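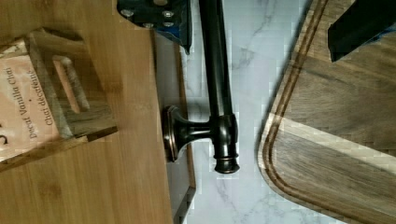 伊娃·索博特科娃

图1 木板上的茶盒与茶包

4 尾声字幕与观众的判断

4.1 问题的范围

前一节讨论了信仰题材影片的开场。本节转到影片的另一头，讨论故事结束以后、演职员表出现以前的那几分钟。在小成本的信仰题材影片里，这几分钟常常不是空白。画面变黑，音乐变轻，然后出现几行文字，告诉观众主人公后来怎样生活，或者引用一段经文，或者请观众在离开以后想一想自己的家庭。本文把这种文字叫做尾声字幕。如果文字以外还有人物对着镜头说话，本文叫做见证式尾声。两种形式可以同时出现，也可以只出现一种。

关于这类影片，已有的评论多数谈论表演和剧本，对尾声字幕谈得很少。我认为有两个原因。第一，影评人看片的时候，到了字幕部分往往已经在写笔记。第二，尾声字幕常常被看成发行方的东西，不算导演的创作。第二个原因需要检查。在我看过的材料里，同一部影片在不同的放映渠道有不同的尾声，所以“谁写了尾声”这个问题没有统一的答案，要一部一部地看。

需要说明，本节不评价影片的信仰内容是否正确。我关心的是叙事上的事情：一个已经讲完的故事，再加上几行字，会让观众怎样重新理解前面的情节。

4.2 材料

影片样本共86部，全部是独立制作的剧情长片，片长超过一小时，主要情节与信仰有关。纪录片、动画片和圣经历史片不在样本里。历史片的尾声有自己的传统，例如交代国王和城市的命运，如果放在一起比较，结果会很难解释。样本中的大部分影片来自Viteo的点播目录，小部分来自Rindlow影展的资料室。Viteo的版本和影展的版本有时候不一样，遇到这种情况，我以影展版本为准，并且在编码表里注明差别。

在86部影片中，我选出9部做细读。选择的标准是尾声对情节有明显的补充或者改变，而不是只写“谨以此片献给某人”。细读的时候，我记录尾声开始的位置、字幕停留的长度、音乐是否延续、字幕的语气，以及最后一个有人物的镜头是什么。

观众方面的材料来自Gethin的放映活动。活动在二月进行，共7场，每场放映一部影片，影片都在细读的范围以内。放映以后，观众可以自愿填写一张反馈表，收回的有效反馈表是183份。表上没有直接问“您觉得字幕怎么样”，这样问会让观众特别注意字幕。表上问的是：您认为故事在哪里结束？主人公最后得到了什么？如果您给朋友介绍这部影片，您会怎么说它的结局？这三个问题都是开放式的，观众可以用自己的话回答。

这里应当承认一个限制。Gethin是一个不大的地方，来看片的人很多互相认识，而且他们大多数平时就看这类影片。所以这些回答不能代表一般的电影观众。它们能说明的是，熟悉这一类型的观众怎样使用尾声所给的信息。

4.3 三种尾声

根据细读，我把尾声分成补充型、确认型和转向型。名称是为了讨论方便，界线并不总是清楚。

补充型尾声给出故事里没有的事实。例如，一部讲父子和解的影片，最后一个镜头是父亲站在院子门口，儿子的车还没有停下。画面在这里变黑。字幕说，父子两人后来一起修好了祖父的木工房，并且每年夏天在那里接待邻居的孩子。如果只看画面，和解还没有发生，观众只知道儿子回来了。如果加上字幕，和解已经发生，而且有了很长的后来。导演用最后一个镜头保留的紧张，被字幕很快地解除了。

我起初认为这样的尾声是一个缺点。悬念是影片自己建立的，应该由影片自己来负责。但是在第二次看的时候，我注意到字幕的写法很克制，没有一个形容词，也没有提到“原谅”这个词。它只说木工房。前面的情节里，木工房出现过两次，一次是父亲锁门，一次是儿子在外面看窗户。所以字幕虽然给出了结果，却让观众自己去找结果和前面画面的联系。这比一段哭泣的拥抱戏要安静得多。

确认型尾声不给新的事实，它重复影片已经说过的意思，多数使用经文或者格言。这种尾声在样本中最常见，也最容易受到批评。批评的理由是，影片用一个半小时讲了一件事，最后又用一句话把它讲一遍，好像不相信观众。这个批评在许多情况下是对的。尤其是当经文与主人公最后的台词几乎相同的时候，观众会听到两次同样的话，第二次的力量比第一次小。

不过，确认型尾声也有比较好的例子。有一部由Coteck制作的影片，讲一位失去听力的唱诗班指挥。整部影片里没有人念经文，剧本避免了一切直接的宗教语言，连祈祷的戏也只拍手和烛光。到了最后，字幕出现一句诗篇，没有音乐，也没有环境声。观众在完全的安静里读这一句。这里的字幕在内容上是确认，在形式上却很新，因为它让有听力的观众在很短的时间里处在主人公的位置上。我认为这是样本中对安静使用得最好的一个地方，可惜Viteo的版本在同一位置加了钢琴。加了钢琴以后，那句诗篇变成一张漂亮的卡片，主人公的处境就不见了。

转向型尾声把注意力从主人公移到观众身上。字幕会问：您有没有一个很久没有打电话的人？或者演员走出角色，对着镜头说几句自己的经历。这是见证式尾声最典型的形式。从叙事学的角度看，这里发生了一次层次的转换，虚构的人物消失了，留下同一张脸，说另外一种话。转换是否顺利，很大程度上决定于服装和光线。如果演员仍然穿着角色的衣服，坐在角色的厨房里，观众需要一些时间才能明白说话的人是谁。有的影片利用这种不清楚，有的影片只是没有注意到它。

在一部讲赌博的影片里，演员穿着角色的外套开始说话，说到一半才提到自己的真名。我看第一遍的时候以为故事还在继续，并且以为角色得到了一段很长的独白。等到真名出现，前面的几句话突然有了另外的重量，因为它们原来是真实的经历。这个安排有一点危险，有的观众会觉得受了欺骗，但是它与影片的主题是相合的。影片从头到尾都在问，一个说过很多谎话的人，什么时候可以被相信。

4.4 观众怎样说结局

反馈表的回答很不整齐，有人写满一页，有人只写一个词。我没有对它们做统计检验，开放式的回答不适合这样处理。下面只讨论几个反复出现的现象。

首先，在补充型尾声的放映里，很多观众把字幕的内容写成看见过的内容。关于父子和解的那部影片，有观众写道：“最喜欢他们在木工房里干活的那一段。”影片里没有那一段，只有字幕里的一句话。这种记忆的移动很有意思。我的解释是，字幕出现的时候，音乐没有中断，而且前面已经给过木工房的画面，观众就用已有的画面拍了一段自己的戏。这样看，补充型尾声对预算很少的剧组来说是一种经济的手段，它使观众替剧组完成了一个场景。

其次，对于“故事在哪里结束”这个问题，确认型尾声几乎不影响回答。观众指出的位置多数是最后一次对话，或者最后一个有人物的镜头。有一位观众写：“经文是给我们回家路上用的，故事在那以前就完了。”这个说法比我在前面的分类更清楚。它提醒研究者，观众可以把尾声看成影片的一部分，同时不把它看成故事的一部分。

再次，转向型尾声引起的分歧最大。喜欢的人说，演员的话使他们想起自己的某个亲人。不喜欢的人说，他们本来正在想那位亲人，演员一开口，就想不下去了。两种回答描述的其实是同一个时刻。差别在于观众是否需要更长的停顿。在放映赌博题材那一场，字幕与演员讲话之间只有很短的黑场，所以第二种意见比较多，这也许不是尾声类型的问题，是剪辑节奏的问题。

还有一个现象是我设计反馈表的时候没有想到的。有些观众在回答第三个问题时，故意不说尾声的内容。他们愿意对朋友说父亲、儿子和那辆车，不愿意说后来怎样。一位观众写：“后面的字要他自己去看。”可见在这些观众的理解里，尾声也可以“剧透”，也就是说，它具有情节的价值。如果尾声只是发行方附加的东西，就不容易解释为什么需要为它保密。

4.5 版本差别带来的困难

上面提到，Viteo的版本与Rindlow影展的版本有时候不同。差别主要有三种：字幕被缩短，音乐被更换，见证式尾声被整个删去。第三种对研究的影响最大。在点播的环境里，片尾常常被缩成一个小窗口，旁边已经开始推荐下一部影片。即使尾声没有被删去，它也可能没有被读到。因此，假如以后的研究者只使用点播版本，可能会得出尾声不重要的结论，而这个结论说明的是播放界面的情况，不是影片的情况。

我曾经想把两个版本的尾声排成对照表，放在附录里。后来放弃了这个想法。有些影片除了两个版本以外，还有教会放映用的版本，其中的字幕由当地的组织者自己翻译或者改写。Gethin的放映中就有这样的一部，当地的版本把“他重新开始工作”写成“他重新被接纳”。两句话的意思相差很远。前一句讲一个人做了什么，后一句讲别人怎样对待他。反馈表里有关这部影片的回答，多次使用“接纳”一词，显然来自改写以后的字幕，所以在引用这些回答的时候，我都按照当地版本来理解，没有与影展版本的细读合并。

对于改写，我不想简单地说它是错误。熟悉自己观众的组织者，有时候比制作方更知道哪一个词会被听见。但是对于研究来说，必须记录每一场放映使用了哪一个文本。现有的影片目录一般只记录片长、语言和画幅，不记录尾声的文字。在编码过程中，我把所有能够得到的尾声文字逐字抄录，包括标点和换行的位置。换行的位置看起来是很小的事情，可是在一部影片里，字幕在“他没有回来”后面换了一屏，下一屏才是“空着手”。观众在第一屏停留的那几秒钟里，读到的是一个悲伤的结局。

下一节将讨论音乐在这种停顿中的作用，并继续使用那部唱诗班影片的两个版本。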